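Notes on the breakfast task: what the collection procedure asks of an operator

2022-05-31

Since the spring I have been responsible for the written procedure under which demonstrations are gathered for the Brellow manipulation project at Drullanbridge. The procedure itself is an internal document. This post sets out, on my personal site and in my own words, some of the reasoning behind it, as several colleagues at other laboratories have written to ask how the work is organised. The views given are mine and should not be read as those of the project.

The task concerns a small breakfast appliance with a toasting compartment on one side and a frying pan on the other. An operator guides the arm by hand-held controllers, and the motion of the arm is recorded together with the pictures from its cameras. One complete recording is called an episode. The learning system is later trained on the accepted episodes and is asked to produce the same behaviour unaided.

The present set contains 1137 accepted episodes. It was planned as a set of 100, which was adequate for a task with a single object and a single goal. Cooking turned out to be a different matter. Food does not lie in the same way from one attempt to the next, and a shrimp in a bowl may present its back, its tail or its cut end to the gripper.
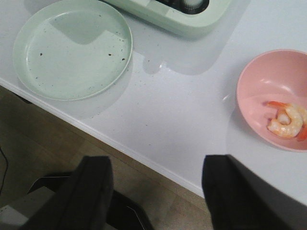 The view from the wrist, with both fingers open and one shrimp in the pink bowl.

The procedure requires that the bowl and the plate be moved between episodes. Operators are given a simple chart of permitted positions, drawn up by Irja Valtonen, and are asked to choose from it without favouring those nearest to them. In the first weeks this instruction was absent, and the bowl was found to have stood in nearly the same spot throughout a long run of recordings. A system trained on that run reached confidently for the spot whether or not the bowl was there. The recordings were retained for reference but do not form part of the accepted set.

A related question is the state of the table. My own first draft required that all surfaces be wiped before each episode. Benedetta Serra objected to this on the grounds that a kitchen in use has crumbs in it, and that a system which has only ever met a spotless plate may be unsettled by a soiled one. Her objection was accepted. Crumbs are now left where they fall until the end of a session, and the appliance is likewise not polished between attempts. Spilled liquid is the one exception and must be dealt with at once.

The second matter on which I am often asked to comment is the number of cameras. Each episode is recorded from the wrist and also from a fixed position which takes in the appliance and the room behind it. The two views serve different purposes. The wrist view is of most value in the final approach to an object, when a few millimetres decide the result. The fixed view supplies the general arrangement: whether the lid is up or down, whether there is bread in the compartment, what the pan contains.

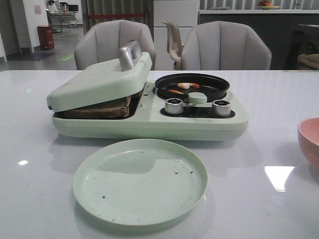
The fixed view: bread under the raised lid, three small pieces in the pan.

It has been suggested that the background ought to be screened off. I considered this at some length and decided against it. Chairs are moved, people put fruit on the counter and take it away again, and the light alters during the day. A screen would remove all of this from the recordings, and the system would then meet it for the first time when put to use. I accept that the point is open to argument, and the group led by Ahonen has reported good results with a plain curtain on a sorting task. I should be interested to see the comparison made with food.

Each operator also writes a short sentence of instruction for the episode, such as "put the shrimp in the pan" or "close the lid". The sentence must be written before the recording begins. Where it was written afterwards, operators tended to describe what they had managed to do, and a failed attempt at one task was thereby entered as a success at another. Correcting the records affected in this way occupied two of us for most of a week, and 71 episodes had to be withdrawn.

Approach paths deserve a paragraph of their own. The appliance has a carrying handle over the lid, and it is natural for an operator to come at it from the same side every time. The procedure now asks for variation in height and angle before contact, including some approaches that begin much closer to the body of the appliance than is comfortable. From such a distance the familiar outline is lost and the camera takes in little more than green plastic, raised lettering and a length of handle.

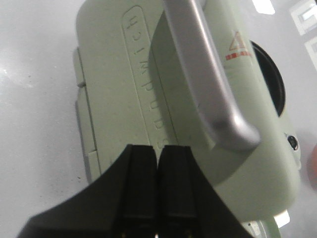 Close in over the mint-green casing, the handle arching past the fingers.

Operators dislike these close starts, which are slow and call for a good deal of care. I have nevertheless kept them in. They account for a modest share of the set and they show the system how to proceed when most of its usual landmarks are out of sight.

Recordings are reviewed in the Zonisier viewer by a person other than the operator. The reviewer may accept, reject or refer an episode. Hesitation is not a ground for rejection, nor is a dropped item, provided that the operator recovers it and completes the instruction. Collision with the casing is a ground for rejection in all cases.

A revised version of the procedure is due in August and will include a section on the control knobs, for which no satisfactory grip has yet been agreed. Correspondence on that subject would be particularly welcome and may be sent to the address on the contact page.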